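Grerkby Centre opens textile repair and display room for the winter term

December
By Jade Pickering, Communications Office

The Grerkby Centre has opened a shared room for the repair, sorting and display of household textiles. The room, on the first floor of the Wan Building, is available to members of the Centre and to registered community groups until the end of the winter term. It replaces the former arrangement under which materials were kept in the ground-floor store and brought out on request.

The opening follows a review of the Centre's textile holdings. The review recorded 219 pieces in regular use, including tablecloths, napkins, runners, doilies and lengths of plain dyed cloth. Of these, 200 were found to be in good order and have been returned to circulation. A further 13 require minor mending and will be dealt with in the coming weeks. The remaining pieces have been withdrawn and will be offered to the schools programme as practice material.

Work in the new room is carried out at round tables, which allow larger cloths to be opened out and turned without being folded over a corner. Groups are asked to clear their table at the end of each session and to return tape, clips and other small items to the drawers by the door. Cloths should be shaken, folded along the existing creases and placed on the shelf marked for their colour. 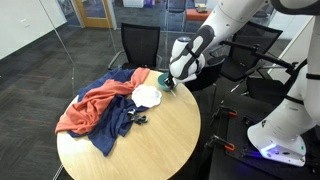

Navy and coral-orange cloths, a white scalloped doily and a roll of teal tape at one of the round tables.

The Centre has also revised its guidance on table settings for exhibitions and receptions. Groups preparing a display are advised to begin with a dark base cloth and to add a second cloth in a contrasting colour before any lace or paper pieces are put in place. Paper doilies are supplied for single use and need not be returned. Coloured tape may be used to mark positions on the table during planning, but should not be applied to the cloths themselves, and all tape is to be removed before the display opens to visitors.

Storage for the room has been supplied by Ustetti, which fitted the shelving and the shallow drawers during the autumn. Floltico, the Centre's laundry contractor, will collect used cloths at the end of each working week and return them pressed. Items bearing wax, ink or paint should be kept apart in the bags provided and labelled with the name of the group.

"Members have asked for some years for a place where cloths can be laid out properly and left out overnight," the Centre said in a statement to members. "The Wan Building room provides this, and we expect it to be well used in the weeks before the winter reception."

Bookings are made through the front desk and are limited to 2 sessions per group in any month. Priority will be given until the end of December to groups contributing to the winter reception. Individual members may use the room without booking when no group is present, provided that they sign in on arrival.

A short induction is required before first use. It covers the care of older fabrics, the use of the pressing table and the procedure for reporting damage. Groups that completed the induction for the former store do not need to repeat it, but should collect a copy of the revised guidance.

Requests to borrow cloths for use outside the building will be considered from the start of the new term. The loan form has been shortened and is available from the front desk.

Contact: Communications Office, Grerkby Centre, Wan Building | © Grerkby Centre. All rights reserved. | Back to top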